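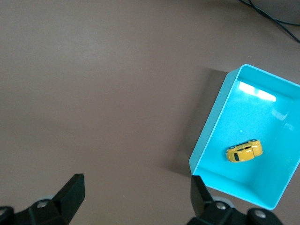 Take part: paid studies

Does a tidy-up song get toys back in the box any faster? Participants wanted

Plenty of parenting books say it does. We have read a good many of them at Fothergill and found very little behind the claim, so we would like to test it properly, and we need households to help.

Who we want: 170 homes with at least one child aged two to five. You do not need to believe in the method. We would rather like to hear from people who think it is nonsense, as the last study we read recruited only from a singing group and then seemed pleased with its result.

What you do: for 11 weeks, put the toys away at the end of each day, with the song or without it, as the weekly card tells you. Write down the start time, the finish time and who did most of the work. If the answer is "me, again", write that. Please don't tidy the diary up afterwards.

What you get: a £12 voucher for each full week of entries. You will not get a calmer child, or at any rate we can't promise one. Zastus, who sell a tidying course with the song in it, have no say in the results and are not paying for any of this.

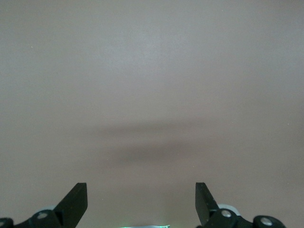
Surface clear, no toys on it.

What we won't accept: video in place of the diary, entries filled in from memory on a Sunday night, or homes already signed up to the Taklow sleep study.

Diaries start in January. Findings will be put online whichever way they go, including if the song makes no difference at all, as some of us suspect.

To apply, send your postcode and the ages of your children to the Families desk at Fothergill, Praren. We reply to everyone, though slowly.

Posted 16/09/2024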